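Nappe enduite à carreaux - gamme Rindetix

Accueil > Linge et protection > Nappes plastifiées > Rindetix

Nappe de protection en PVC souple sur support intissé, destinée aux tables d'appoint, bureaux de chambre et dessertes. Face supérieure brillante, imprimée d'un carreau continu. Vendue coupée à longueur ou en rouleau complet pour les hébergements et internats.

La face enduite ne retient pas les liquides courants (eau, café, boissons sucrées), à condition d'être essuyée avant séchage. L'envers intissé limite le glissement sur les plateaux vernis ou mélaminés. Le produit ne remplace pas un dessous-de-plat : tout récipient sortant du feu doit être isolé de la surface.

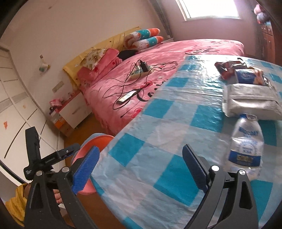
Nappe brillante à carreaux bleus et blancs, table placée près du lit. Bouteille d'eau et articles emballés non fournis.

Dans une chambre où la même table sert au repas, au rangement et au travail, prévoir un débord de 15 cm sur les côtés libres. Côté mur ou côté lit, le débord peut être ramené à 8 cm pour ne pas accrocher la literie. La coupe se fait aux ciseaux, en suivant les lignes du motif - aucun ourlet n'est nécessaire, l'enduit ne s'effiloche pas.

Caractéristiques
Matière : PVC souple, envers intissé
Finition : brillante
Coloris : bleu et blanc, vert et blanc, gris et blanc
Vente : au mètre ou en rouleau
Bords : coupe franche, sans biais
Fabricant : Karagiannis
Distribution : Gernen

Pose
Dérouler la nappe à plat, face imprimée vers le haut. Les plis de transport s'atténuent en 7 jours à température ambiante. Ne pas repasser. Ne pas utiliser de sèche-cheveux, l'enduit se déforme localement et le carreau perd son alignement.

Entretien
Éponge humide et savon neutre. Proscrire l'acétone, l'alcool à 100 % et les poudres abrasives. Les encres de stylo et certains emballages imprimés peuvent migrer dans l'enduit en cas de contact prolongé - ces marques ne sont pas couvertes par la garantie.

Livraison
Expédition roulée sur tube carton depuis l'entrepôt de Vornport. Les coupes au mètre ne sont ni reprises ni échangées, sauf défaut d'impression constaté à réception.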